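4.2 Bare surfaces and the urge to put things on them

The households in our study owned a great many surfaces and could use very few of them. We had gone in expecting to write about cupboards. Cupboards, however, have doors, and what happens behind a door troubles people less than what happens on the kitchen table, where the post lands, and the keys, and in one home a bicycle pump that stayed for the whole of the study and was dusted twice.

Each of the 73 households kept a diary of one flat surface of their choosing, noting what was put down, who put it down and when it left. The instructions asked for five days of entries in September, followed by a home visit. Most people managed the five days. A few wrote up the entire diary on the morning of the visit, in one pen and suspiciously even handwriting, and we have left these in the analysis on the grounds that people remember their grievances well.

Two patterns deserve attention. The first is that an object left on a surface overnight tends to acquire a right to be there. Respondents who would move a fresh envelope without a thought described stepping round an old one. "It lives there now," was the usual explanation, offered for scarves, batteries, a jar of foreign coins and a school report whose subject had since left home. Lục (Section 2) calls this tenancy, and we have kept her word, although Cao has objected throughout that tenants pay rent.

The second pattern concerns colour. Owners of pale tables reported more clearing and more quarrels about clearing than owners of dark ones. It would be pleasing to say that pale tables make people tidy. The diaries suggest only that they make people cross. Crumbs that would pass unseen on dark oak are brought up at breakfast, and a ring left by a mug can be discussed for days. One respondent bought a white table, then a cloth to protect it, then a second cloth to protect the first, and told us with some pride that she had not seen the table itself for over a year.

It matters here what people think a clear table ought to look like. During the home visits we asked each household to describe their ideal, and the answers were strikingly alike: wide, white, smooth, with nothing on the wall behind it. Several said they had seen such a table, but none could say in whose house. Our own view is that it exists mainly in catalogues and in rendered pictures, where there is no post. Figure 3 has the broad white top and the plain grey wall that respondents kept returning to, and it is hard to imagine a gas bill arriving there.

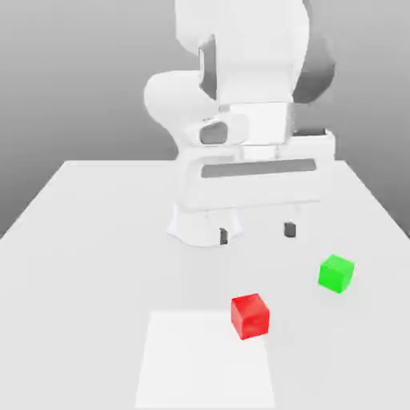 Figure 3. A white tabletop and an unmarked grey wall, computer-rendered, with a white robotic arm reaching down.

We do not claim that the picture of the bare table does harm. It does set a standard, and the diaries record people falling short of it daily, usually before nine in the morning. When asked what stopped them from reaching it, respondents named other members of the household. When those members were interviewed separately, they returned the compliment. Only one man blamed himself, and he lived alone.

There remains the matter of the tray. In 20 of the households somebody had bought a tray, bowl or basket in which loose things were meant to gather. Diaries from these homes show the loose things gathering beside it. The container itself was treated as an ornament, or as belonging to whoever had bought it, and in several cases had to be moved before the table could be wiped. We return to trays in Section 5, where the argument becomes less cheerful.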